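4. Enseñarle la tarea al brazo con la mano

Si vienes del capítulo 3 ya tienes el brazo atornillado, la fuente enchufada y Rotaleo instalado en el portátil. Si te lo has saltado, vuelve, que luego me escribís preguntando por qué no aparece el puerto y siempre es lo mismo.

Aquí vamos a grabar demostraciones. Yo uso de ejemplo la tarea de siempre, pasar fruta de un plato a otro, pero los pasos te valen igual para ordenar piezas o guardar rotuladores. Patricio Urquijo, que revisó la primera versión de esta guía, lo hace con tornillos y le va estupendamente (tiene más paciencia que yo, también te digo).

4.1 Antes de tocar nada

1. Abre Rotaleo y entra en Sesión > Nueva. Ponle un nombre que entiendas dentro de un mes. Yo tengo una carpeta entera de "prueba", "prueba2" y "prueba buena", y ahí sigue.

2. Elige el modo. "Guiado" si vas a llevar el brazo agarrándolo tú; "Remoto" si lo mueves con el mando Hotia. Para la primera vez, guiado, sin dudarlo.

3. Comprueba que la cámara fija ve la mesa completa. Una vez ajustada, no la muevas hasta terminar la sesión.

4. Lleva el brazo a la postura de reposo con el botón Inicio y espera al pitido.

CUIDADO: al activar el modo guiado los motores sueltan fuerza y el brazo puede caer. Sujétalo con una mano ANTES de pulsar, y no metas los dedos entre las placas de la pinza.

4.2 Colocar la mesa

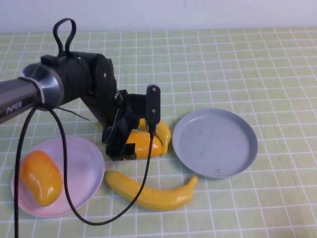
La fruta me gusta para empezar porque un plátano y un mango piden agarres muy distintos, y eso enseña mucho. Reparte las piezas sin esmerarte demasiado: alguna en un plato, otras directamente sobre el mantel, y cambia el reparto en cada toma. Yo dejo el plato gris vacío a la derecha, que es el de destino, y el rosa a la izquierda con un mango ya puesto. Y vigila el cable, por favor. Si te queda como el mío, cruzando por encima del plato rosa y del plátano de delante, recógelo antes de darle a grabar, que en cuanto mueves el brazo puede arrastrar lo que pille.

NOTA: el mantel de cuadrícula es opcional, pero a mí me ayuda a ver a ojo si estoy poniendo las cosas siempre en el mismo rincón. Los que brillan mucho, mejor no.

4.3 Grabar una toma

1. Pulsa Grabar y cuenta hasta dos sin moverte.

2. Lleva la pinza hasta la pieza despacio y sin tirones. ¡No hace falta ir a cámara lenta! Como si le pasaras la sal a alguien.

3. Cierra la pinza con el gatillo, levanta un poco, desplázate hasta el plato de destino y baja antes de soltar. Nada de dejar caer la pieza desde arriba, que el brazo lo aprende tal cual.

4. Vuelve al reposo y pulsa Parar.

5. Marca la toma como Válida o Descartar. Un titubeo con corrección vale, y hasta viene bien. Un plátano en el suelo, descartar.

Con 17 tomas buenas ya puedes entrenar algo que apunte maneras; para que me fíe yo necesito más de 422. Suena a barbaridad, lo sé, pero en tandas de 12 se lleva bastante bien (y con música mejor).

4.4 Si prefieres el mando

Los pasos son los mismos, con dos diferencias. La primera, que el brazo mantiene la fuerza todo el rato, así que mantente fuera de su alcance. La segunda, que el mando trae la sensibilidad altísima de fábrica: entra en Ajustes > Hotia y bájala a la mitad antes de la primera toma.

CUIDADO: ten la parada de emergencia al alcance de la mano libre. Si el brazo empuja contra la mesa, púlsala y reinicia la sesión desde el paso 4 del apartado 4.1.

4.5 Guardar

Cuando acabes, ve a Sesión > Exportar y elige el perfil Carrasco, que es el que lee el módulo de entrenamiento del capítulo 5. El perfil Lillham es el antiguo y solo te hace falta si no has actualizado desde octubre. No cierres la tapa del portátil hasta que salga "Exportación completa".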